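Bench notebook, suture practice on tissue: knots, thread length, wound edge
April, started 16:30 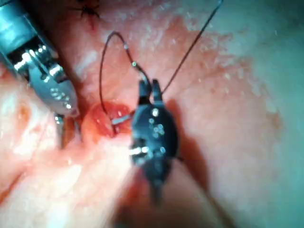

Needle in at the red area, black thread held in the dark grasper, silver instrument on the left.

Print this entry | E-mail this entry

Purpose of the session: settle the thread length for the interrupted stitch exercise and find out why the second throw keeps slipping on the short tails. Continues from the March pages. The notes on needle holders are in the other book and are not repeated.

Setup

Tissue block from the Plitcombe order, kept covered until needed. Surface rinsed and left moist. Pinned at the corners on the cork base, no stretch applied. The last block was pinned tight and the bites tore out toward the near edge, so the tension on the base is now zero before the first stitch and stays there.

Thread: black braided, Vakeck, cut from the open reel. Curved needle, same pattern as before. New needle at the start, one needle for the whole session. It was getting dull by the end and the last bites needed more wrist.

Lengths tried: 16 cm and 30 cm, measured from swage to cut end.

Entry angle: 90 degrees to the surface for every bite. Anything flatter gives a shallow track and the edge rolls under when the knot comes down.

Running notes

First stitches with the 30 cm thread. Too much of it. The loop stands up tall over the work and falls across whichever jaw is closing. Spent longer clearing thread than tying. Fluid runs down the loop and collects in beads. A bead at the jaws makes the braid slide, and the grip has to be taken again lower down. Blotting the thread before the first throw helped for that throw only.

Regrip point matters more than expected. Holding the strand close to the tissue gives control of the loop but leaves nothing to wrap with. Holding it far out gives a good wrap and a loop that wanders. Best result so far was a grip at one third of the free length, counted from the tissue. Marked that spot with a dot of white pencil on one thread. The mark washed off before the second knot.

Changed to 16 cm. Wraps are quicker and the loop stays low. Tail is short after the first stitch, and by the third there is not enough to finish a square knot without pulling the tail back through. So 16 cm is good for one or two stitches and should not be issued for a row.

Knots: 3 throws each, first one doubled, then two singles in opposite directions. Every knot that slipped had the second throw laid in the same direction as the first. This answers the question from March. It was not the thread and not the moisture, although I had written down both as the likely cause. Page corrected.

Tissue damage

Small red area at the needle site. It is the place where I went in more than once looking for depth, so it is of no use for judging a clean bite. Further stitches moved along the block. General rule for the sheet: if the needle has to be backed out, move at least a needle's width along before trying again. A second pass through the same hole widens it and the thread cuts toward the edge under load.

Pressing down with the lower jaw to steady the surface works, but leaves a dent that takes a while to come back. Do the pressing beside the line of the wound. On the line itself it closes the gap and hides the far exit point.

Do not grab the needle at the tip. Did it twice. Hold it on the curve, past the middle, and follow the curve out. Pulling straight drags the whole edge along.

Lighting

The lamp gives hard glints on anything metal. On a wet surface this makes it difficult to tell the needle from a bright line of fluid. Turned the lamp down one step and the needle was easier to follow. Black thread on pink tissue is no problem at either setting. The undyed thread we tried in winter was, and there is a full reel of it left in the Wiluletti cabinet if anyone wants it for tying up cables.

Decisions

Thread for the single stitch exercise: 16 cm.
Thread for rows: 30 cm, with the extra pulled through and laid to the far side before the first throw. A length in between would probably do for both. Not tried, ran out of usable tissue.
Sheet to state throw direction explicitly: forward, back, forward.
Blot thread once, before the first throw.
New needle for each block.

Open

Whether the braid slips less if it is soaked beforehand. It is wet from the first bite anyway, and the change from dry to wet in the middle of a knot is what makes the grip unpredictable.

Whether the Mac Suibhne blocks hold a bite better at the edge. One sample on the shelf in the cold room, label facing the wall. Please leave it sealed until the next session.

Knot pull test needs the small spring scale, which is not in its drawer.

Cleanup done 18:10. Needle in sharps. Cork base scrubbed, still smells, replace before the next block.

Comments (3)

bench2: Spring scale is in the drawer under the balance. Hook is bent but it reads correctly against the weights.

cold_room_key: Same result here with the throw direction. I also lose the second throw when I change hands after the first, because I then wrap from the wrong side without noticing. Might be worth a line on the sheet.

bench2: Soaked a short piece of the Vakeck overnight. It swells a little and is stiffer to bend into a wrap, grip seems steadier. One piece only, so treat as a guess.

Contact the notebook editor | Copyright Wiluletti Workshop, all entries | Back to top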